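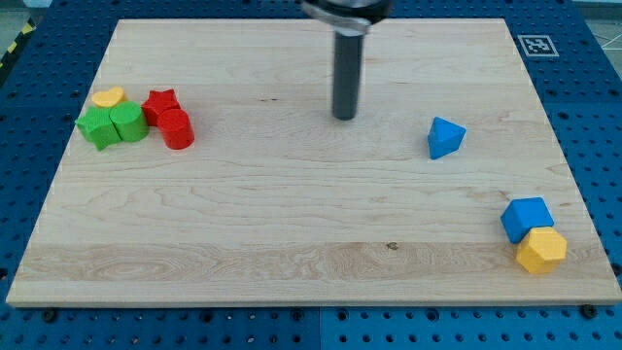 Mikura Block Sorting Set
Data card, version 10

Maintained by Liudmyla Antoniuk and Arsen Ivanyshyn, Sutden Toys, packing department
Last changed May 24, 2022

Summary

The set contains 2314 recorded pushes. In each one a robot arm with a plain rod for a tool moves colored wooden blocks across a wooden board. The blocks come from our own product line: cubes, cylinders, triangular prisms, hexagons, stars, hearts and a few of the odder profiles. The recordings were made to train the arm that now groups blocks by color at packing station 4, before they go into boxes.

This card covers what is in the set, how it was made, and what the station has meant for the people who work in packing. The last part was requested by the packers and is kept up to date along with the rest.

Contents of a record

Each record has a video from the fixed camera, the path of the rod tip, a one-line instruction such as "push the blue cube to the yellow hexagon", and a result field filled in by a person. The result is one of: done, partly done, not done. Records where the reviewer could not decide are marked "unclear" and should be left out of training.

The rod only pushes. It has no fingers, so nothing in the set covers lifting, stacking or turning a block over. If two blocks end up resting on each other, the record is kept and the field "contact" is set to yes.

How it was recorded

Recording started in January. The arm was driven by hand controller by four people from packing, in sessions of 40 minutes with a break after each. Lev Savchuk set up the table and wrote the recording software. Renato Dizon, who has packed blocks here longer than anyone else on the shift, wrote most of the instructions. His wording was kept as he typed it, including "scoot" and "nudge over", and it should not be cleaned up.

The board is bare maple. A knot or a dark band in the grain can be mistaken for an edge by simple color filters. The table is a blue perforated plate, and blue blocks that slide off the board are hard to separate from it. Check for this before using background removal.

The printed square marker on the table is used to find the position of the camera. If the marker is covered in a recording, the field "pose" is empty.

Known problems

Red and green glossy blocks show highlights under the ceiling lights. The color labels were entered by hand and are right, but automatic color readings often are not.

Hearts are underrepresented. We ran short of them during recording and used what was left over from the Orville order.

Small blocks behind larger ones are sometimes hidden from the camera. The instruction may name a block that cannot be seen in the first image.

All operators are right-handed. Pushes from right to left are smoother than pushes in the other direction.

What changed at the packing station

Before the arm, two packers stood at station 4 and sorted mixed blocks by hand for a full shift. Now one packer works there, checking the groups, clearing jams and boxing. The second position moved to inspection, where splinters and bad paint are caught. No one was let go. Two people asked to stay on hand sorting and were placed on the small-order line.

Pay for station 4 did not change at first. The packers raised this, pointing out that the person there was now also entering results and restarting the arm. The job was regraded one step up in spring, and the same grade applies to anyone who fills in on it.

Wrist complaints at the station are down according to the shift leads, but we have not measured this and do not want it quoted as a finding. Several packers say the work is lonelier. The station used to be a place where two people talked all day. Jinfeng Kang has proposed moving inspection next to it. The move is waiting on a new power line.

The arm is slower than a good packer. It does not have to be watched every second, and that is where the time is saved. On days with many short orders it is switched off and sorting is done by hand.

Use of the recordings

Video shows the table only. Operators are listed by number, and the list of names is kept on paper by the shift lead. Operator numbers may not be used to compare speed or error rates between people. This was agreed before recording began and applies to anyone who receives a copy, including Ackermann, who service the arm.

Time spent recording was paid at the normal rate. Operators can ask for their sessions to be removed. One has done so, and those 10 records are not in the count above.

Questions about the files go to Arsen. Questions about the station go to Liudmyla or to the shift lead on duty.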